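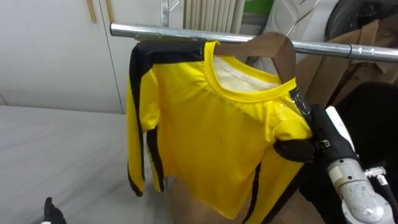 Trodirura fingertips vs. Muno hands for hanging clothes

barisuysal
I've been comparing two end effectors on the same bimanual setup and want a sanity check before I spend money. The task is clothes on hangers: get a shirt onto a wooden hanger, then get the hanger on or off a rail. Same arms, same head camera, same operator (me) for all of it.

Set A is the Trodirura gripper with padded fingers. Set B is the Muno hand.

I logged 171 attempts with A and stopped there. Slick fabric is where I lose most of them. If I pinch the cloth alone, it slides along the wood and the shoulder drops off. If I pinch the cloth and the end of the hanger together, it holds, but then the other arm has to do all the work and my wrist angle is bad near the rail.

Has anyone run both on thin polyester? I care more about that than about cotton.

drinell_fan
Which pads? The stock ones get polished after a while and then nothing grips. I wipe mine with alcohol every 50 cycles and it makes a difference.

barisuysal
Stock pads. I've never wiped them. Will try.

kettlebridge
Your test isn't a fair one if the pads were worn for A and the hands are new for B. Start over with fresh pads or the numbers don't mean much.

Also, what controller? If you're on position control only, the fingers will either crush or slip, and it won't matter which brand you bolt on.

barisuysal
Fair point on the pads. Controller is a Drinell with a current limit on the fingers, no real force feedback. I set the limit by feel with a T-shirt and left it there, so it's probably too low for anything shiny.

Some notes from the hands so far, all from working flat on the bed with the shirt and hanger laid out:

The good part is that I can wrap the fingers over one shoulder and press the cloth against the end of the hanger, then use the other hand more open to push the second side in. I couldn't do that with a two-finger pinch.
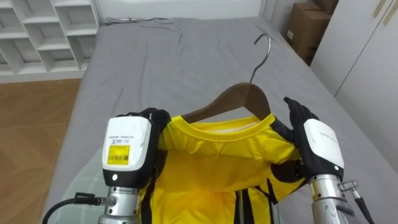 The bad part is bulk. Once both hands are at the collar, the wrist modules take up a lot of room, and my head camera loses the fingertips if I lean too far forward. The cables also want to drag on the sheet. I clip them back now, but it costs me some wrist rotation.

mossandwire
I went the other way. Sold my hands and went back to pinch fingers. More fingers means more ways to snag a neckline, and my cycle time nearly doubled. For a hanger you need two contact points per side — you don't need a thumb.

kettlebridge
Disagree. Two contact points is fine once the hanger is inside the collar. Getting it there is the hard part, and a thumb helps a lot with stretching the neck open.

mossandwire
Only if your operator is good with the glove. Mine wasn't.

drinell_fan
On the camera problem, add a wrist camera before you change anything else. I put a small Oral unit on each side and stopped caring where my head was. You do have to turn the exposure down for glossy fabric, or the highlights wash out the edge of the collar.

barisuysal
I hadn't thought about exposure. The highlights on shiny cloth are bad on the head camera too.

Plan for now: fresh pads on A, raise the finger current limit, same shirt and hanger for both sets, and 50 attempts each. I'll hold off on wrist cameras so I only change one thing at a time.

kettlebridge
You're changing the pads and the current limit. That's two things.

barisuysal
OK, pads first, then current.

mossandwire
Log the time per attempt as well as pass or fail. That's the number that made me switch.

barisuysal
Already in the log, 6 columns per attempt. I'll post the file once both sets are done.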